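**Can a machine do the washing up yet? (kitchen chores, not factory)**

**petrica_c** wrote:

Good evening to all. I run a small guest house near Mistton and every evening I stand two hours at the sink. A salesman told my cousin that in a short time we will buy a machine which takes the mugs from the rack, dries them and puts them in the cupboard. I would like to hear from people who have seen such things with their own eyes. I do not mean a dishwasher, I have one already. I mean the part after.

**Urmila Sengar** wrote:

My opinion is no, not yet. I work in a packing shop and we have an arm from Stinon. It lifts the same box 700 times in a shift and it is very good at this. But when the box arrives a little bit turned, it stops and waits for me. A kitchen is full of things which arrive turned.

**petrica_c** wrote:

Thank you, this is what I was afraid of. And what is the price of one arm?

**Urmila Sengar** wrote:

Ours was bought before I came, so I cannot say. Maybe Aurel knows.

**aurel_pana** wrote:

I have seen a small one offered for 3,000, without the table and without the person who must set it up. For a real kitchen you need a pair, in my view. One hand holds, the other wipes.

I do not agree with Urmila completely. Picking up a hard mug by the handle is nearly solved, if the light is good. The cloth is the difficult part. A cloth has a new shape each time you put it down, and the machine must understand where is the corner. My daughter learned it at four years old and I still cannot explain how she does it.

**Urmila Sengar** wrote:

"Nearly solved" is a big word, Aurel. Nearly solved on how many broken mugs?

**aurel_pana** wrote:

Fair. I take back "nearly". Let us say that it works on a good day. I put one picture, with two arms, mugs upside down in the rack and a blue plaid cloth at the side.

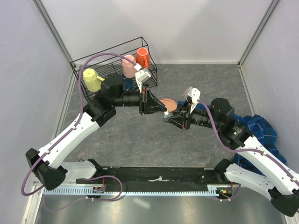 **Shewit Woldemariam** wrote:

I would wait, Petrică. For a guest house the speed matters more than the cleverness, and I have not yet met a machine which dries a mug as fast as a tired person. Buy a second rack and let the air do the work.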